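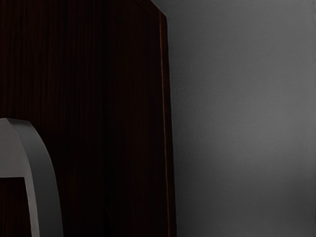
Humidity Limits for Stored Veneer

Filed under: Shop & Materials
4/26/23 | By Nipon Prasertsri
Last updated: June

Rudora has revised the storage rules for veneer at the Shirima warehouse. The building holds 1,431 bundles, most of them dark stock cut for cabinet doors and side panels. Relative humidity was allowed to drift through the winter, and edge splits were logged in 25 bundles from the north bay.

The new limits apply to both bays. Bundles stay flat, wrapped, and off the floor. Sensors are read 2 times per shift, and any reading outside the posted range goes to Moataz Samir the same day.

Split bundles are not scrapped automatically - pieces long enough for drawer fronts are trimmed and moved to the short rack. The Hutero order, 3,000 sheets, ships from the south bay only. Labels for the short rack are at the front desk.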